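August 31, 2018 -- kitchen episodes, simulator side

Coffee machine down, network up. I would have preferred the other way around.

Goal for the day was 40 clean teleop episodes of "move the item from the back counter to the island" in the Dusero build. Got 30. I'm calling it a day anyway, on the grounds that it is one.

Running total in the Calloway set is now 2,696 episodes, before Yiğit goes through and throws out the ones where I clearly stopped caring. He has a filter for that. It looks for long idle stretches followed by a sudden decisive movement in the wrong direction, and I try not to take it personally.

Setup notes, for whoever sits in this chair next:

Restart the scene server before the first episode, even if it says it's fine. It said it was fine this morning and then recorded the first run with every object frozen to the counter. I spent quite a while trying to lift a bottle that had become architecture.

Recenter the controller after every reset. The offset creeps. It's small at first and then you're steering with your shoulder up by your ear, and the demos come out with a lean to them. The policy will learn the lean. It learned the last one very well.

Do not use the old layout file, the one called "kitchen_final". The one you want is "kitchen_final_b". I know.

Most of today went on the reach across the island. You start near the front edge, go out over the countertop, cross the gap and come in low toward the back counter. On paper it's one motion. In my hands it's a series of small negotiations. I kept drifting right toward the cooktop, where there's a pot that is not part of the task and has nevertheless been in several of my episodes. The terrazzo texture doesn't help, as all that speckle makes it hard for me to judge height from the wrist. I've started using the hood and the toaster as landmarks instead, and the checkerboard tile behind them for keeping level. Works all right as long as the layout doesn't shuffle. 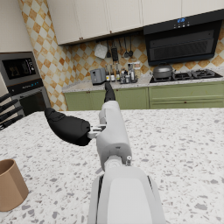
Florian, reading over my shoulder, wants to know why every one of my reaches starts from the same spot. If they all begin in one place, he says, the thing will be brilliant from that place and hopeless a hand's width to the left, and he'd take a dozen ugly starts over a hundred tidy ones. He also thinks we should keep the fumbles, provided the operator recovers, so the model sees what getting out of trouble looks like.

He's right about the starts, annoyingly. I went back through the log and found the initial arm pose barely changes from one episode to the next. I'd been pressing reset and going, like a person waiting for lunch. Put a random offset on the start pose after that and did the last 14 episodes with it on. They are slower and they look worse. I assume that's the point.

Less sure about the fumbles. There's a difference between a recovery and me knocking a jar sideways and then parking the arm while I think about my choices. For now I'm tagging them instead of deciding:

R -- slipped or missed, got it back, finished the task
F -- failed, stopped the recording
M -- finished, but I wouldn't show it to anyone

Yiğit can train with and without the Rs and we'll see. M is probably the largest category. He has asked me to stop using M.

Other things:

The gripper close command still lags. By the time the fingers shut I've usually moved on a bit, so the grasp lands late and off center. Flemel's patch is supposed to fix it. Flemel's patch was supposed to fix it last time. If we train on the lagged actions we need the time shift written down somewhere that isn't my head.

Language labels: we have "bring the bottle over", "take the bottle to the island" and "bottle". The last one is mine, from late in the afternoon. Will rewrite before export.

Camera jitter is off in this build. Prummont want it on for the December handover, so every episode from today will need re-rendering. The trajectories are saved separately, so nobody has to drive them again. I checked this twice.

Disk on the recording box is filling up. Deleted my own test runs and one folder called "dont_delete_yet", whose yet I judged to have arrived. If it was yours, there's a copy on the backup drive.

Next session: start offsets on from the first episode, make up the ten I owe, then try the same task with the left-hand start. Ask Florian for his layouts with the bottles swapped around. Bring a cushion for this chair.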